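We Tried a Pile of Gripper Fingers So You Don't Have To Guess

October 11, 2025
By the bench team at Flendgate

Okay, so I've been wanting to get this one out the door since March, and I'm very happy to say it's finally ready. Flendgate is publishing the full results of our gripper finger comparison, the whole thing, with the failed grasps left in and the settings we used written down next to them. It's free to read and free to argue with, and I hope plenty of you will do both.

Some background first. We sell a two-finger parallel gripper and we buy in fingertips from a few places. For a long time our advice to customers who asked which tips to fit was more or less "the ones that come in the box." That's a lazy answer, and I gave it more often than I'd like. So we set up a proper bench with two arms facing each other over one table, put a small wrist camera on the near one, and started picking up toy food.

Why toy food? It's cheap, it comes in silly shapes, and the shapes are harder than they look. A glossy eggplant is a mean thing to pinch. It's rounded everywhere, it wants to roll, and the shine puts a bright streak right where a vision system would like to find an edge. If a fingertip can deal with that from six different approach angles, I'm a lot more relaxed about sending it to somebody who packs real produce.

We ran three sets of tips on the same gripper: the stock pads, a narrow blade tip from Immont, and a softer wrapped tip we've been making ourselves with the folks at Cilport. Every set got the same objects, the same speeds and the same closing force to start with. Then we let ourselves tune each one for an afternoon and ran everything again, which I'd really recommend to anyone doing this at home (or at work, on the boss's time). Untuned numbers tell you what a customer gets on day one. Tuned numbers tell you what they could have by the end of the week.

All told that came to 2103 grasp attempts, and 479 of them were on the eggplant alone. I have opinions about eggplants now.
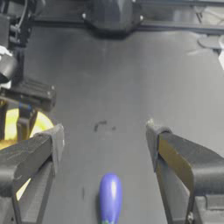 MacLeish, reading an early draft, wrote back that wide-open starts flatter every fingertip and that the comparison would mean more if half the attempts began with the jaws only just wider than the object. Fair point! We went back and added a narrow-start block of 156 attempts, and it did change the order. The blade tips, which had been cruising along in first place, dropped behind the wrapped ones as soon as there wasn't room to be sloppy about position. With the jaws wide, a small aiming error costs you nothing. With a narrow start, the blade comes down on top of the object and shoves it, and off it goes across the table. So the narrow-start results now have their own table in the report, and I'd read that one first if your parts come in tight.

A few other things I didn't expect.

The stock pads did better than I'd feared. They're boring and they were never the best at anything, but they were hardly ever the worst either, and they wanted almost no tuning. If you change products every couple of days and don't have a person who likes fiddling, leave them on. I mean it, save your money.

Scuffs matter less than people think. We deliberately didn't swap in fresh parts for the second round, and the difference between new and well-used fingers was too small for us to be sure it was there at all. Tape edges are another story. Once a wrap starts to lift at the corner, small lumpy objects catch on it at release and come back up with the hand. Check your tape.

The camera position ended up mattering as much as the tips. Looking down between the fingers is great right up to the moment of contact, and then the object slides under the bottom of the view and the software is working from memory. We moved the mount back by 10 millimeters halfway through, lost a little detail, and got fewer missed closes on all three sets. The runs before and after the move are kept apart in the data, so nobody's favorite gets a free boost from it.

And the second arm! We only planned to use it for resetting objects, but it made such a useful obstacle that we kept it in. Having another hand parked over the same table forces you to plan an approach that doesn't swing wide, and that's how most of our customers work anyway. Two of our three approach paths had to be redrawn, and I suspect the old ones would have caused trouble in somebody's cell sooner or later.

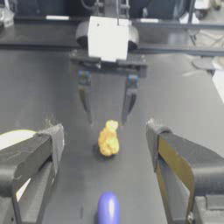

What's in the report, and how to get it

The download has the results tables, our force and speed settings, the bench layout with measurements, and the notes we scribbled as we went along, spelling mistakes included. There's a shorter version as well, around four pages, if you only want to know which tips to order.

You can ask for either one through the Flendgate contact page. Put "fingers" in the subject line so it reaches the bench and doesn't end up in sales. If you'd like your own tips in the next round, send us two full sets and a note on the closing force you recommend. We'll run them the same way as everyone else's and publish whatever comes out, good or bad, after you've had a look at the numbers.

Next up is suction against fingers on the same objects, with Cilport supplying the cups. I've got a small bet riding on the eggplant.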